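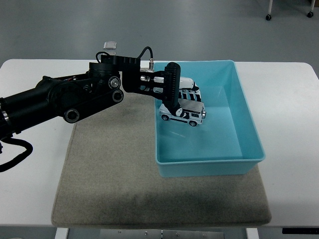 A light blue bin on the white table, with a robotic arm reaching towards it.

Brakness Household Food Waste Trial: second progress report
Prepared for Leen Nimri by Radomir Petek

Where we are up to

All 1,018 households in the trial area now have a kitchen caddy, a roll of compostable liners and the fridge calendar. Delivery finished in October, two weeks behind the schedule in the funding agreement. The delay came from the liners. Lurnix sent the wrong size first and took its time admitting it.

The first report said we expected food scraps in the red-lid bins to fall by 30 per cent by this point. I didn't write that figure and I can't find where it came from. Beca Meredith has been through the original application and all it offers is a reference to "comparable programs", none of them named. I'd ask that we stop quoting it until we have our own audit.

Participation

The return survey looks good on paper. Most people who answered say they use the caddy every day. But people who fill in a survey about scraps are the people who were always going to save their scraps, and the paper forms went out only in English, in a suburb where a fair share of residents read something else at home. Yanling Wan raised this before the mail-out and was told there was no money for translation. There is a line for it in the next quarter's budget – please don't let it be moved.

The units along Grorkon Street remain the weak spot. Six blocks share bin bays, and in a shared bay you can't tell who put what where. The green-lid bins there have come back with nappies, plastic bags and, on one Saturday, most of a barbecue. The body corporates would like us to supply locks. I doubt locks will do anything except send the rubbish to the nature strip.
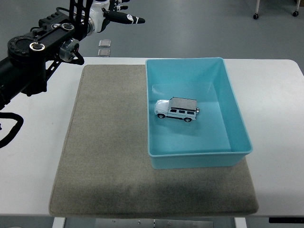 Processing has gone better than I expected. Butt has accepted every load bar two, both from the Grorkon Street run, and charged us the contaminated rate for those. Makis Liapis has asked them for weighbridge dockets by truck, as at present we get a monthly total that mixes our loads with the neighbouring council's. Without the dockets, any tonnage I give you is guesswork, so this report doesn't have one.

Spending

We are under budget on staff and over on liners. The underspend is a vacancy and shouldn't be read as a saving. The education officer job has been advertised twice and we are still short of anyone who wants a part-time contract ending in winter.

The app

The reminder app was meant to be live by now. It isn't, and I'm not convinced it should be. The fridge calendar does the same job and residents mention it without being asked. If the money can be shifted, I'd put it into doorknocking the units.

Before the next report

Kerbside audit of both bin types, same streets as the baseline.
Translated survey forms out to all households.
Dockets from Butt, or a written refusal.
A decision from you on the app funding.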